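Totwood Tabletop Collection: Wicker Baskets and Small Household Items

README and data card

Summary

The Totwood Tabletop Collection is a set of recordings of ordinary objects being handled on a table. This part of the collection concerns wicker baskets: opening and closing a hinged lid, placing small items inside, and setting baskets beside other things commonly kept on a table at home. It contains 100 recordings, each with a short written account of the task.

The collection is maintained by the household objects group at Parholm. Enquiries about its contents should be addressed to Anikó Bárány. Corrections to the written accounts are handled by Pylyp Kobzar.

Contents of the release

recordings/ – the recordings, one folder for each
accounts/ – the written account of each task, in plain text
objects.txt – the list of objects, with the short name used for each in the accounts
rooms.txt – notes on the rooms and furniture
changes.txt – a record of amendments

Folder names begin with the short name of the main object. Where a task concerns more than one basket, the folder takes the name of the basket that is handled first.

Objects

The baskets are woven and of a natural tan colour. Two forms appear most often. The first has a hinged lid with a clasp. The second is rectangular, without a lid in use, and is divided by a central partition. In the accounts these are called "lidded basket" and "divided basket" respectively. The word "hamper" was used in early accounts and has been withdrawn, as contributors disagreed on what size of basket it described.

Other objects include potted plants, bottles and small ornaments. Many of these are not handled in a given task. They remain on the table as neighbouring objects, and they are listed in the account only when the task requires that they be moved or avoided. Plants are described by pot size ("larger plant", "smaller plant") and not by species. Lettering on pots is not transcribed in the accounts.

Room and furniture

Tasks in this part were carried out at a light blue table beside a black metal railing, on a wood-grain floor. The room was in ordinary use, and other people may be present in the background. Items on neighbouring desks and on the floor do not form part of the object list.

The table was not cleared completely between tasks. Users who require a fixed arrangement should note that the plants and the bottle may change position from one recording to the next.

Tasks

The written accounts use a small number of fixed verbs.

Open: the lid is raised from the closed position until it rests or is held open.
Close: the lid is lowered until it meets the rim. Fastening the clasp is recorded separately.
Hold: the basket is steadied at one or both sides.
Place: an item is put into the basket, or into a named compartment of the divided basket.
Remove: an item is taken out and put down on the table.
Shift: the basket is moved across the table without being lifted.

An account may contain several of these in sequence. "Shift" and "hold" were at first treated as one verb. They were separated at the request of Enikő Pap, who found that the earlier wording left it unclear whether a basket had changed position.

Left and right are always given from the point of view of the person seated at the table.

Views of the table

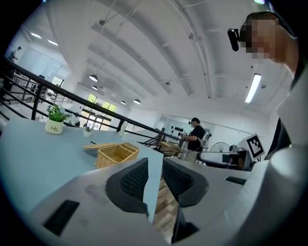
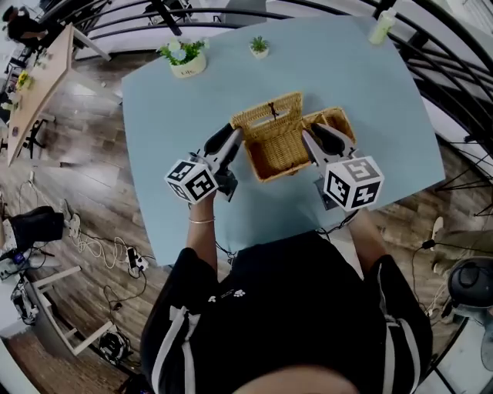
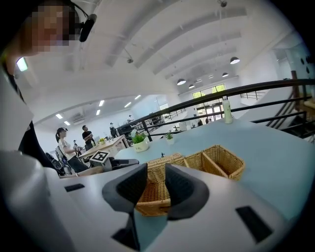
Written accounts

Each account was drafted by one contributor and read by a second. The second reader did not see the first draft until they had watched the recording. Differences were settled by Rosario Russo, whose decisions are entered in changes.txt where they affect more than one account.

Accounts run to no more than 30 words. They state what was done and to which object. They do not record how well it was done, and they should not be used as a measure of skill or speed.

Privacy

Faces are obscured before release. Any person who believes that they can be identified from a recording may ask for it to be withdrawn, and is not required to give a reason.

Known limitations

All baskets in this part are of similar colour, and the collection offers little contrast between basket types on that account. Woven surfaces are difficult to describe consistently – users will find "weave", "side" and "wall" applied to the same part in some accounts. Items at the bottom of a basket may be hidden from view for the whole of a task, in which case the account relies on the contributor's notes.

Related parts

Two further parts are in preparation. The Plevcombe part will cover trays and lidded boxes. The Kocsis part will cover cloth bags and is being compiled by Iraklis Economou. Both will follow the verb list given above, with additions for folding and tying.

Amendments

Version 2 replaced "hamper" throughout, separated "shift" from "hold", and corrected the left and right sides in accounts that had been written from the opposite side of the table. The next revision is expected in December.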